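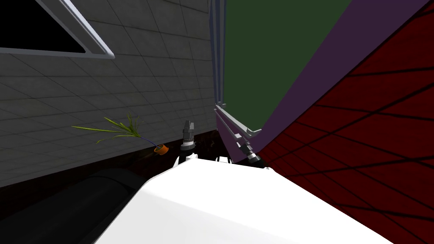

Two-finger grippers in sim: Sesidus vs Rurero, wrist view tests

Board: Simulation and Control > Grippers and End Effectors

torquewrench_tilly
Original poster
September 11, 2023

OK, I have been having way too much fun with this and I need to talk to people who care.

I finally got both arms of my dual-arm setup running in the simulator with parallel grippers on each, and I've started comparing two gripper controllers on it. One is the Sesidus controller (position only, very simple, you send a width and it goes there). The other is Rurero, which takes a width and a force limit and blends between them. Same arms, same fingers, same room. The render up top is from the robot's own camera while I was messing with the head tilt, and both grippers are in view, which is what I was after.

The task is dumb on purpose. Pick a small block off a shelf with the left gripper, hand it to the right, put it down. I ran 60 handovers on each controller with the same seeds.

Sesidus: 41 clean
Rurero: 52 clean

I expected Rurero to win but I did not expect it to be that nice to watch! With Sesidus the receiving fingers close, both grippers are squeezing, and the block pops out sideways like a watermelon seed. With Rurero the giving hand goes soft when the other one takes over and the whole thing just flows.

Would love to hear what other people are using, and if anybody has tried either one on short fingers like these.

-----

padlock_and_pid

Nice numbers, but I think you're comparing a tuned controller against an untuned one. Sesidus has a release offset. If you leave it at zero, the giving hand holds on until it's told to open, and then you get your watermelon seed. Set it to a couple of millimeters and try again.

Also, what's your friction set to on the fingertips? With short fingers the contact patch is tiny and the sim will do funny things.

-----

torquewrench_tilly
Original poster

Friction is whatever the gripper model shipped with. I did not know about the release offset! It's not in the quick start. Running it again tonight.

-----

gantry_goose

Can we talk about the camera for a second? Your head is tilted so far over that your plant is growing sideways out of the tile. I love it, but if that's the view you're feeding to anything that has to find a block, you're making life hard for yourself. A big piece of the bottom is just white robot body.

I run mine pitched down and level, and a separate camera on each wrist. The head view is for finding things and the wrist views are for grabbing them.

-----

torquewrench_tilly
Original poster

The handovers don't use vision at all, the block pose comes straight from the sim. The tilt was me trying to find an angle where I could watch both sets of fingers without the body in the way. Still looking, as you can tell.

Wrist cameras are next on my list. Do you put them on top of the wrist or off to the side?

-----

gantry_goose

Off to the side, angled in toward the fingertips. On top, all you get is the backs of the fingers once they close. Give yourself a wide lens too. And put the camera on the same link as the gripper base, not on the last arm joint, or you'll spend an evening wondering why your image rotates when the fingers don't. Ask me how long my evening was.

-----

mossy_encoder

I'm going to disagree with goose a little. I did the two wrist cameras plus head camera thing on a Grelteson arm and my sim dropped to a crawl. Three renders every step is expensive. I went back to one head camera and turned the wrist cameras on only when the gripper is close to the object. Same success rate in my tests and I got my speed back.

For tilly's question about controllers: I'm on Rurero and happy with it, with one complaint. The force limit resets to default every time you reload the scene. Put it in your reset function or you will think you've gone crazy.

-----

gantry_goose

Turn your wrist resolution down before you turn the cameras off. You don't need a pretty picture of a block from two inches away.

-----

mossy_encoder

Tried it. It helped, but not enough on my machine. Might be fine on yours.

-----

torquewrench_tilly
Original poster

RESULTS! Release offset set to 2 mm, same 60 seeds.

Sesidus: 54 clean
Rurero: 52 clean

So padlock was right and I was giving Sesidus a raw deal. The pop-out failures are almost gone. What's left is mostly the right gripper showing up at a slightly bad angle and nudging the block before it closes, and that's my path planning, so neither controller gets the blame.

I still like how Rurero moves. It's smoother. But on this task I can't say it's better anymore.

-----

padlock_and_pid

Glad it worked. I'd go further and say 54 against 52 out of 60 is a tie. You'd need a lot more runs before I'd believe either one is ahead.

-----

torquewrench_tilly
Original poster

Fair! I'll leave a long batch going. It runs without the viewer so it's pretty quick.

-----

servo_casserole

Jumping in because I have the opposite experience and I want to know why. I tested both in April with soft objects (a sponge model and a squishy ball) and Sesidus was terrible no matter what I did with the offset. Position only means it squeezes to a width, and if the ball is a bit bigger than you thought, it gets crushed. Rurero stopped at the force limit every time.

I think a hard block hides the whole difference. Try something soft before you pick one.

-----

padlock_and_pid

I mean, sure, if you ask a position controller to handle a thing of unknown size you'll get what you asked for. You can wrap a simple contact check around it. Mine stops closing when the finger speed drops. Works on foam.

-----

servo_casserole

At that point you've written half of Rurero yourself.

-----

padlock_and_pid

Maybe a quarter of it. It's 93 lines and I know what every one of them does. I like that.

-----

mossy_encoder

Would you post those 93 lines? I'd use them on the Grelteson, the Rurero plugin doesn't support its fingers properly.

-----

padlock_and_pid

Let me clean out the swearing first.

-----

torquewrench_tilly
Original poster

Long batch is done. 1060 handovers each, hard block, new seeds.

Sesidus with 2 mm offset: 937 clean
Rurero with the default force limit: 941 clean

You called it, padlock. A tie, and a boring one, and I'm weirdly thrilled about it. It means I can pick on feel for blocks and save the real comparison for soft stuff. I'm building a sponge right now. It currently explodes when touched.

-----

servo_casserole

Exploding sponge: cut your time step in half and bump the damping. If it still goes off, your fingers are starting inside the sponge. Open them wider before the approach.

-----

torquewrench_tilly
Original poster

It was the fingers starting inside the sponge. Thank you!!

First soft numbers, only a few runs so I won't call them results: Rurero picks up the sponge gently and Sesidus turns it into a pancake, then hands over the pancake very reliably.

-----

quietactuator

Long time reader. Has anyone run either of these through the Jurčo bridge? I want to use the same controller in sim and on my bench arm, and I'd like to avoid writing the glue twice.

-----

gantry_goose

Jurčo with Sesidus, yes, easy. You get width in and width out. With Rurero you have to pass the force limit on a second channel and keep the two in step. Port 1509 by default for that second one, and check your firewall, mine ate it silently.

-----

quietactuator

That is super helpful, thanks. Starting with Sesidus then, and moving over if I need the force side.

-----

torquewrench_tilly
Original poster

Please post how the bench arm compares! I only have the sim at the moment and I'd love to see whether the tie holds on real fingers.

My to-do for now: wrist cameras off to the side like goose said, low resolution like goose said, switched on only near the object like mossy said, and padlock's contact check on Sesidus for a rematch on the sponge. I'll try the wrist cameras both ways, always on and near only, and report the speed for each.

-----

mossy_encoder

Looking forward to that one. Write down your step time before you add the cameras, I forgot to and had to tear it all out again to get a baseline.

-----

padlock_and_pid

Contact check is up in the snippets board. Swearing mostly removed. The speed threshold near the top is set for my fingers, so start low and raise it until it stops triggering in free air.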